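4.2 The egg task

The second half of the Jusel course was built on a single assignment. Student teams were given a two-arm station, a clear plastic container of brown eggs and a yellow egg tray, and were asked to train a policy that would move the eggs from one to the other. The course ran for 14 weeks, with 47 students enrolled. Earlier write-ups of similar courses tend to report that students enjoyed the work and that most teams got a policy running by the end. We have no reason to doubt either claim, and we found both to be true of our own students. Neither tells us whether anyone learned how to judge a robot policy, and that was the stated aim of the course.

The assignment asked for three things: a set of demonstrations recorded by teleoperation, a trained policy, and a written evaluation of no more than four pages. Teams could pool their demonstrations, and all but two did. The pooled set reached 1000 demonstrations in December, a number that was announced in class with some pride and that we now regard as a mixed blessing. Students who had access to the pool spent less time at the station. Several of them, asked in the exit interview to describe a failed grasp, described one they had read about in another team's notes.

The headline result was a success rate of 87 percent, reported by the team working under the name Felen. It was quoted in two department newsletters and in the proposal to renew the course. We looked at it closely, and we do not think it can carry that weight. The team's protocol counted a trial as a success if the egg ended up in any cup of the tray, including trials in which an operator had paused the run and nudged the container back to its starting position. The report mentions these pauses in a footnote. It does not say how many there were. When we asked, the team could not reconstruct the number from their logs, because the logging script wrote a new file after each pause and treated what followed as a fresh trial.

We do not single out Felen for carelessness. Their report was the only one to mention interventions at all. The Räsänen team wrote that their policy was "robust to egg placement," but every one of their evaluation runs started from a layout marked out with tape, and the same layout had been used for recording. The Jurkach team varied the layout and got a lower number, then spent a page of their four apologizing for it. Under the grading rubric in force at the time, the Jurkach report received the lowest mark of the three. We consider this the most serious finding in the section, and the fault lies with us as instructors.

4.3 What the students looked at

Part of the trouble may come from what students had in front of them. Most of the review sessions used the wrist-camera streams (Figure 3), played back on a laptop at double speed. Students were quick to comment on grasp approach and finger alignment, which are easy to see from the wrist. They rarely commented on events outside the view, such as contact between the arms, or on how firmly an egg had been set down. Efraín Echeverri, who led the review sessions, kept notes on the discussion, and in his notes the word "smooth" appears far more often than the word "cracked." Eggs did crack. The supply cupboard was restocked several times, and the lab has receipts.

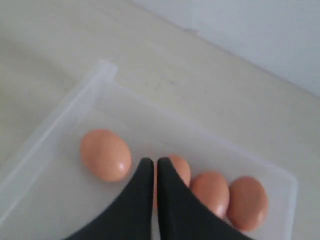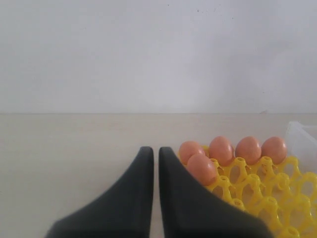
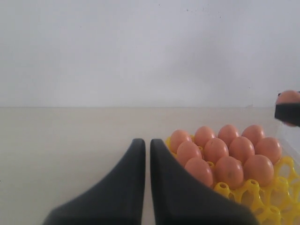
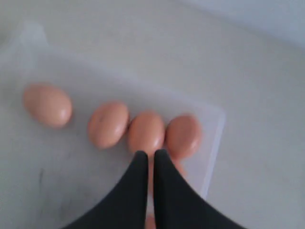 Figure 3. Wrist-camera images from the egg task.

A fixed overhead camera was available at the station for the whole course. It was switched off in most sessions because it slowed down recording, and the teams had discovered that the policy trained equally well without it. That is a sensible engineering choice. It also removed the one independent record that a skeptical reader could have used to check a team's numbers, and no instructor raised the point until the reports had been graded.

Gerasimos Karagiannis has argued in discussion that we are asking too much of a first course, and that students who can record clean data and train a working policy will pick up evaluation later. We are less sure. Habits of reporting seem to form early, and they form around whatever is rewarded. A student who is praised for a high number in the first project has little reason to publish a low one in the second. We have no follow-up data on this, so it remains an opinion — one held more firmly by some of the authors than by others.

For the next run of the course we have made two changes. Starting layouts will be drawn at random by the instructor on the day of evaluation, and any touch by a human hand ends the trial and counts as a failure. A third change, having each team evaluated by another team, was tried informally with two volunteer groups and dropped. The evaluating students were visibly reluctant to fail their classmates and asked for ties to be broken by the teaching assistant, who was also reluctant.

We expect reported success rates to fall. If they do not, we would first suspect the scoring and only then consider that the students had improved. Readers who plan to adopt the egg task should also note that brown eggs were used throughout, all bought from the same supplier, and that nothing reported in this section supports a claim about other shell colors, other sizes, or any object that is not an egg.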